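Storum Gallery, exhibitions and collections group
Minutes, 5 Nov 2021, upstairs office 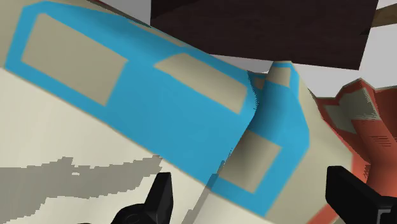 Render, close view. Cream surface with blue band and tan panels.

Started late, projector again. Quorum fine. Apologies taken as read.

1. Last minutes
Agreed, with one change: item 4 should say the plinths were repainted, not replaced. Matter of the missing key for the print store now closed, a spare was cut.

2. Winter group show
Title still not settled. Two on the table, "Slow Ground" and "Low Water". Long discussion. Slow Ground preferred by most but the front desk pointed out there was a talk with a very similar name in spring and people rang up about it for weeks after. Left till next time, BUT print deadline is the Friday after that so it can't slide again.

Works list is at 40. Too many for the two downstairs rooms, everyone agreed, less agreement on what goes. Suggestion to drop the small charcoals from the east wall and show them in the corridor. Corridor light is poor. Lighting quote came in last week, over what was hoped, not accepted yet. Could the charcoals go in a flat case instead? To be looked at. Conservation would be happier with that as well, the paper on at least two of them is thin and already lifting at the corners.

Hang starts on the Monday, not the Tuesday as on the planner. Planner to be corrected. Ladders need their check before then.

Labels: bigger type this time please. Complaints from the summer show about having to stand with your nose on the glass. House style to be changed for good, not just this show. Also years to go after title and before medium, we've been doing it both ways.

3. Loan from Korarine
Loan agreement back from Korarine, signed, with two changes. First, they want the textile piece kept out of the room with the south window altogether. Fine, wasn't going there. Second, they want their own courier present at unpacking and at repacking. Cost falls on us. Travel and a hotel night both ends. Not in the budget line. Some grumbling. Felt on the whole that it's a fair ask for a piece that has not been lent before, and turning it down now leaves a hole in the middle of room two.

Agreed to accept both changes. Money to come out of the contingency.

Condition report form is the old one, they've asked for the newer version with the diagram page. To be sent Monday.

Crates: one side needs to be measured against the goods lift. Was done for the last loan and it only just went in. Do it properly, with the packing on, not from the drawing.

4. Insurance and transport
Jaunzems quote for transport both ways is 2,125 including the waiting time at the far end. Other firm never replied after two chasers. Jaunzems have done the last three moves without trouble apart from the scratched door frame, which they paid for. Accepted.

Question whether the quote covers a second handler for the sculpture. Nobody had the email open. To be checked before the booking is confirmed, please not after.

Insurance is nail to nail as usual. Values for four of the works still missing from the lenders' forms. Insurer won't issue without. Chase.

5. Opening evening
Numbers. Capacity upstairs is still held down, so two slots with a gap between. Invitations to say which slot clearly, at the top, in bold. Last time half the second slot turned up for the first.

Drinks: wine and something decent without alcohol, not just squash. No food apart from nuts, and on reflection no nuts (allergies, also the floor). Crisps? Left with front desk.

Speeches short. Nine minutes in total last time felt long enough, keep under that.

Doors to side yard stay open for air, so coats on. Say so on the invite.

6. Talks and workshops
Drawing morning is full, waiting list of 9. Could run a second one if the tutor is free, room is. Fee the same. Materials running low, mostly the heavier cartridge paper and the soft pencils, order in with the label card so we only pay one delivery.

School visits picking up again slowly. One school asked if they can bring packed lunches in. Yes, in the back room, not in the gallery, and they take the rubbish with them.

Artist's talk to be recorded. Sound was dreadful on the last recording, mostly the heating. Heating off for the hour then.

7. Clumitard bequest
Boxes have been gone through once. Mostly works on paper, some sketchbooks, a good deal of correspondance and a few framed oils in mixed state. About 40 items thought worth a proper look, the rest to be listed in outline. No decision on what is accepted until the collections policy has been re-read, particularly the bit on duplicates. View put strongly that we shouldn't take the whole lot simply because it is offered, storage being what it is. View put equally strongly that splitting it up would be a loss, as the sketchbooks only make sense beside the letters.

Visit to the store for anybody who wants to see it before the next meeting. Put your name on the sheet.

Family to be written to this week with thanks and a rough idea of timing. Overdue.

8. Website and shop
Opening hours on the site still the summer ones. Needs doing today really.

Postcards: reprint the harbour one, let the other two run out. Tote bags slow. Reduce. Catalogue from the summer show to go half price from the opening onwards.

9. Building
Damp patch in the stairwell is bigger. Roofer booked. Nothing to hang on that wall in teh meantime. Humidity readings in the store a bit up but inside limits, keep the log going daily, there were gaps over half term.

Bin day has changed.

10. AOB
Volunteers' lunch, date to be found. Fire drill overdue, to be done before the hang and not during.

Next meeting same place, same time, last Thursday of the month. Closed just after half twelve.

Related items
Collections policy (current version)
Planner, winter programme
Loan paperwork and forms
Notes from the summer show review
Minutes, previous meeting
Opening hours and access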